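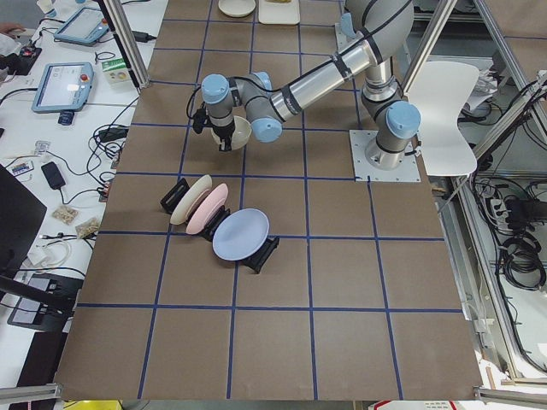
Figure 1. Robot arm holding a bowl over the work table, with three plates upright in racks.

Unit 4: The dishwashing room and the people who work in it
Ivmont College, Diploma in Catering Management
Course handout, revised 13 September 2025

Purpose of this unit

Students completing this unit will be able to explain how the handling of clean crockery is divided between a machine and the staff of a canteen kitchen, and to advise an employer on the changes in duties, training and working hours that such a division brings. Students are expected to have read the notes on manual handling from Unit 3 before the seminar.

The case studied

The unit follows Skidumo, a programme for introducing robot arms into the wash-up areas of staff canteens. The canteen considered is that of the Erkov works, which serves 500 meals on a working day and employs 18 people in its kitchen. Before the programme, sorting and racking crockery was done entirely by hand, at the end of the washing line, by the two most junior members of each shift. The work was regarded as tiring and was seldom held by the same person for longer than a year.

The task given to the arm is a narrow one. It takes a plate or bowl, carries it to its place and releases it. Loading the washer, scraping, checking for chips and putting crockery away in the serving area all remain with the staff.

Changes in duties

The first change concerns attention. A person racking plates by hand notices a crack or a trace of food without being asked to do so. When the arm takes over the movement, the inspection must be made a separate duty, given to a named post and allowed for in the rota. At Erkov this was overlooked in the first draft of the job descriptions and was corrected in January.

The second change concerns pace. Staff who formerly set their own rhythm now work beside equipment that keeps a steady one. Employers should make clear that kitchen staff may pause the arm at any time, and that a pause will not be counted against the shift. Where this is left unsaid, junior staff tend to hurry in order to keep up.

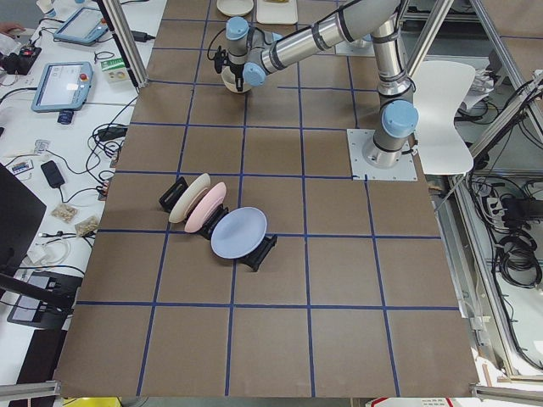

Who is responsible when a piece of crockery is dropped or broken by the arm?
Responsibility rests with the employer, who must record the breakage, have the area cleared before work resumes and review the settings if the same fault recurs. The member of staff on duty is asked only to stop the arm and report what happened.

Training and pay

All kitchen staff at Erkov receive the same basic instruction, whether or not they expect to work beside the arm. It covers starting and stopping, safe distances, and the reporting of faults. A smaller group is trained to alter the stored positions — for instance, when a new pattern of bowl is bought — and this added skill is recognised by a higher grade. Students should note that the grade was agreed with staff representatives before the equipment was ordered.

The training firm, Başaran, recommends that learners begin with single pieces and move to full racks only when they can predict each movement of the arm. Bowls deserve particular care in this respect. They are deeper than plates and vary more in the shape of the wall, so the point at which the fingers close has to be chosen for each type.

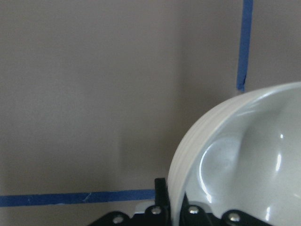

Figure 3. Close view of a gripper finger against the ribbed outer wall of a white bowl.

Preparation for the seminar

Write a note of 300 words, addressed to the manager of a canteen, on one duty that should remain with staff after a robot arm is introduced. State who would hold the duty and how time would be found for it in the rota. Notes should be handed in at the start of the seminar, and late work will be accepted only by prior arrangement with the unit office.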